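Frequently asked questions – Manipulation Group, spring term

Last changed: 24 April 2026

Please read this page before you write to us. Most questions that come in March and later are already answered here.

Who can join?

Every student of Limcombe College who has finished the first programming course. You do not need to know anything about robots. It helps if you have used Python before, but several of our members learned it during their first term with us and they did well.

Do I need my own computer?

For the simulation work you need a laptop with a separate graphics card, or you can book one of the machines in the Semeniuk Room. The booking list hangs on the door. A booking is for 3 hours and you may extend it if the next place on the list is free.

What do we do in the meetings?

In the first half of the term we work only in simulation. The task has the name Trornovine and it is the same for all teams: the arm must pick up an object from the table, carry it over the wall of a tray and put it down inside. It sounds easy. Most teams need several weeks until the grasp is good enough, and the objects with a narrow top and a wide bottom are the most difficult ones.

Why does the gripper have colored fingers?

In our scene file the fingers are green so that you can find them quickly in the camera view. You may change the color in your own copy. Please do not change the shape of the fingers, as then your results cannot be compared with the results of other teams.

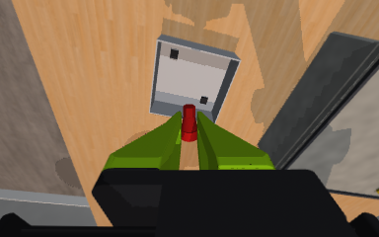
Limcombe Robotics Club – Manipulation Group

How do I know if my grasp is good?

Look first at the wrist camera view. The object should stand between the two fingertips before you give the command to close. If one finger comes much nearer than the other, correct the position of the arm and do not try to save it with more force. After this, check the log file. It shows the contact on each finger separately.

The object falls over when I put it in the tray. What is wrong?

Usually the arm opens too high. Go lower before you release, and check that the fingers do not touch the wall of the tray on the way. The wall is thin, but the simulator counts every contact with it.

How many episodes must we record?

Each team records 300 episodes for the final evaluation. Failed ones also count, but you must mark them as failed. The shared folder has 2,431 episodes from former terms, and you may use them for training – not for the evaluation.

Can I work alone?

We prefer teams of 2. If you have a good reason to work alone, write to us in the first week.

Is there a competition?

Yes, at the end of the term we take part in the Lurnari student challenge. It is voluntary. The rules are sent by e-mail to all members as soon as we receive them.

Do I get credit points?

No, the club gives no credit points. You can ask your own department if they accept the work as a project. For this we can write a short confirmation of your participation.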